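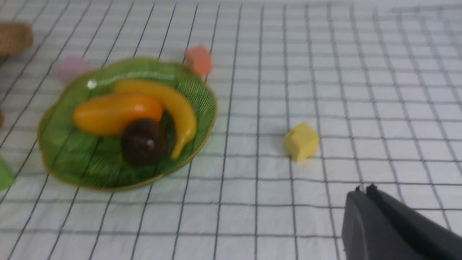 *The Brendoreo leaf plate with three pieces of the Holub fruit set, on the Sirnomska grid cloth.*

# Brendoreo leaf plate, Holub play fruit, Sirnomska grid tablecloth

**Bought:** Bradton, the housewares floor, in November
**Paid for by:** me
**Still on the table:** yes, all of it

I went to Bradton for a dish rack. I came home with a green plate shaped like a leaf, a net bag of fake fruit and a tablecloth that looks like math homework. The dish rack was out of stock, and I have since learned to live without one by drying things immediately, like an adult.

This is a review of all three, because I bought them together, they sit together, and each one's faults only make sense in the company of the others.

## The plate

I have a weakness for green glass. My grandmother had a shelf of it that we weren't allowed to touch, and I've spent my grown life buying cheaper versions that I am allowed to touch. The Brendoreo leaf is the best of the cheaper versions so far.

It has a wavy edge, fine raised veins spreading out across the inside, and a thin gold-colored line around the rim. The gold line is the part I expected to hate. On the shelf in the store it looked like something you'd win. At home, in daylight, it's thin enough to get away with, and it gives your eye somewhere to stop before the plate turns into tablecloth.

The card in the box says the pattern is "inspired by a design of 1855." Inspired by is doing heavy lifting there. I'd like to see the design of 1855 and hear its side of things.

Practical matters:

- It's heavier than it looks. Carry it with both hands.
- I wash it by hand. The card says to, and the rim looks like the sort of thing a dishwasher would take personally.
- Crumbs get into the veins. A soft brush gets them out. A sponge moves them to the next vein over.
- It doesn't stack with anything, including the second one I bought. I own 2 leaf plates and they refuse to nest, so one lives on the table and the other lives on top of the cereal.

As a serving dish it's fine for dry things. Cookies, good. Rolls, good. I tried sliced tomatoes once and they all migrated to the middle and sat in their own juice looking resentful.

## The fruit

Yes, I'm an adult who bought toy fruit. Real fruit in my house has a very short period of being decorative, followed by a long period of being a responsibility. The Holub set was sold in the toy aisle and I didn't pretend to be shopping for a niece.

The banana is the star. Good curve, very yellow, slightly darker at the tip, and from the doorway it fools guests for a second or so. The round dark brown one has a nice shine and could be a plum or a passion fruit, depending on how generous you feel. I've been telling people plum.

Then there's the long one. It's golden yellow at one end, deeper orange at the other, and I don't know what it is. I bought it as a mango. My sister says it's a sweet pepper. The net bag had no list of contents, and I wrote to Holub to ask and got back a cheerful message about shipping times. I've now had it long enough that I don't want to know.

The shine is a bit much under a ceiling light. All three pieces look freshly varnished. They also gather dust, and dusting a banana is a low point in anyone's week, so plan for that before you buy.

They do look good on the plate, though. Yellow and orange on green is about as safe as color gets, and the dark one keeps it from looking like a sports team.

## The tablecloth

The Sirnomska cloth is white with a grid of thin dark lines, and I liked it in the package more than I've liked almost anything in a package. Flat, folded, perfectly square. It promised a calmer person than the one who bought it.

A plain white cloth forgives you. You can put it on crooked, wrinkle it, drag a chair leg over the hem, and from across the room it's still a plain white cloth. A grid keeps records. If it's a little off, every line points out how far off.
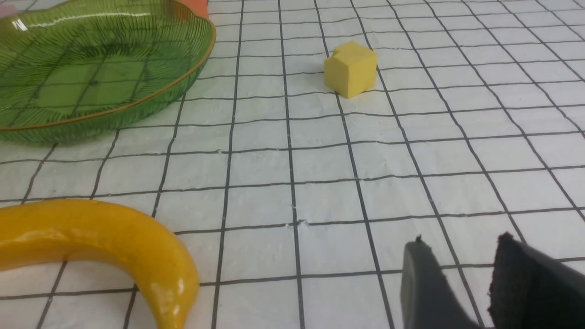 Ironing is where Sirnomska loses me. The instructions say "warm iron if required," and it's required every time, and even then the fabric remembers its folds. I can do the whole thing, lay it out, smooth it with both palms from the center like I'm icing a cake, and still end up with a short crumpled ridge that bunches up one of the lines in plain view. The lines around it go a little wavy in sympathy. Under the glass, oddly, I forgive it: the grid shows straight through the base of the plate in a darker green, and that's the single best thing any of these purchases do for each other. If I'd bought the leaf in solid ceramic I'd have returned the cloth by now.

The size is the other complaint. The long version is 315 centimeters, the label gives no inches, and I did the conversion in my head in the store with the confidence of someone who has never been right about this. It hangs down so far at one end that I've sat on it. Measure your table first, and convert on paper.

Stains: coffee came out. Beet didn't. The plate covers it.

## Verdict

**Brendoreo leaf plate:** Buy it. Buy one. The gold rim grows on you, and the glass is lovely with light coming through it.

**Holub play fruit:** Buy it if you'd like something yellow on the table that asks nothing of you except dusting. I'd take off a point for the unidentified item, but it's the one everybody picks up.

**Sirnomska grid cloth:** Only if you own a good iron and like using it. I'd get the shorter one.

I still need a dish rack.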